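The Second Life of Shewit Gebreyes

The song most people know her by runs under three minutes and was recorded in a room with a leaking roof. Shewit Gebreyes had one microphone, a borrowed krar and a bass player who had to catch the last bus. You can hear him hurry through the final verse, and it's wonderful.

Gebreyes grew up singing at weddings with her aunts, who worked in rotation so that the music never stopped. By her teens she was leading the late shift, the hours after midnight when the older guests had gone home and the dancing got serious. A cousin introduced her to the guitarist Wubit Chala, and the two women started playing as a duo in hotel lounges, mixing wedding songs with whatever soul records Chala had been learning that week.

Their first single came out on Kesidell, a tiny label that pressed 249 copies and sold them mostly at shows. The B-side is the one collectors want. It's a slow, swaying number called "Ciment," named for the word stamped on the sacks piled outside Chala's apartment, and Gebreyes sings it so low in her range that people used to ask who the man was.

Then came the touring years. The duo added Roel De Haan on organ and spent one long stretch playing 60 nights in a row, a run Chala still talks about with real pride. "We got so tight that we stopped looking at each other," she told me. "Shewit would breathe in and I knew which song it was." The live tapes from that time are rough (one of them has a dinner order shouted right across the chorus), but the singing is fearless, and the organ solos go to some very strange places!

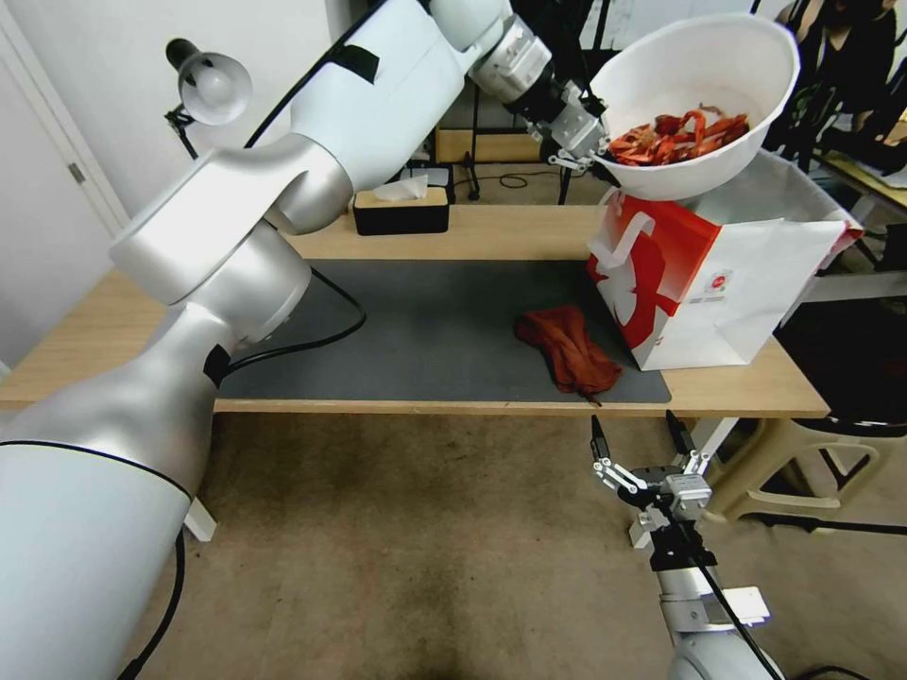
The group split up without any drama. De Haan went back to teaching, Chala moved into film work, and Gebreyes opened a music school in Bitthorpe, where for many years she sang only to show her students how a line should go. One of those students was Meron Habte, who had no idea her teacher had ever made a record until she found a Kesidell single in a secondhand store and recognized the voice.

Habte brought it to class on Saturday and played it in front of everybody. Gebreyes laughed, then asked to hear the other side.

That was the start of the new album, "Brynjólfsdóttir," titled after the landlady who put the band up during an icy week on the road and fed them far too well. Philomena Ankrah produced it and kept the arrangements spare, with Habte singing harmony and Chala back on guitar. De Haan turns up on two songs. The voice has darkened and picked up some grain, and Gebreyes uses every bit of it. Listen to how she holds back on the opening track, letting the guitar get a full verse ahead before she steps in.

The best thing on it may be the new "Ciment." It's twice as long as the original, and the bass player takes his time.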